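March, bench notes, gripper swap, cont.

Started 9:40. Karabo had both arms homed already. Comparing the Orkov fingers against the old Jevbridge ones on cloth only, rigid stuff later. Same controller settings for both sets, don't touch the gains this time.

Orkov set first. Pinch on thick folds is good, single layer is hit or miss. Tips slide if we come in flatter than we should. Steeper approach helps but then the elbow gets close to the wall and Hạnh has to re-plan. Force limit at 6, tried lower, dropped the cloth twice. Back to 6.
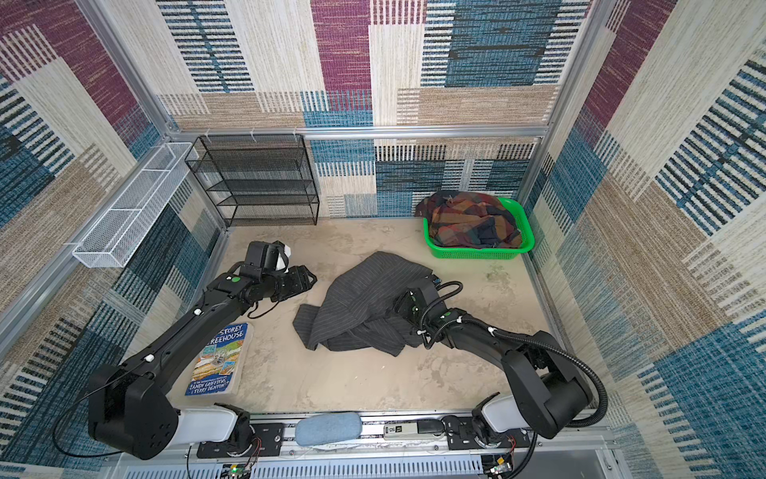 Right arm goes in first on the pinstripe one, left waits for the loose flap. Leave the book where it is, Hường wants the same layout for both sets of fingers or the numbers mean nothing. Same for the plaid in the green basket, dont tidy it.

Wrist camera – exposure hunting again on the dark fabric. Locked it at 3,000 and the depth got less noisy, still patchy where the cloth folds under itself. Thịnh thinks it's the lens on the left module, I think it's the fabric. Swap modules left to right and see who is right.

Log so far: 159 grasps, almost all usable. Two thrown out, controller lost the left arm for a second and the timestamps jumped. Cable? Reseated it, no repeat yet.

Jevbridge fingers after lunch. Need the short screws, Nghĩa Quan had them last, check the Monico box. Fingertip pads are worn on one side so note wich way round they go on.

To do
– re-run hand-eye calibration after the module swap
– ask Đàm for spare pads
– save the Orkov config under its own name BEFORE changing fingers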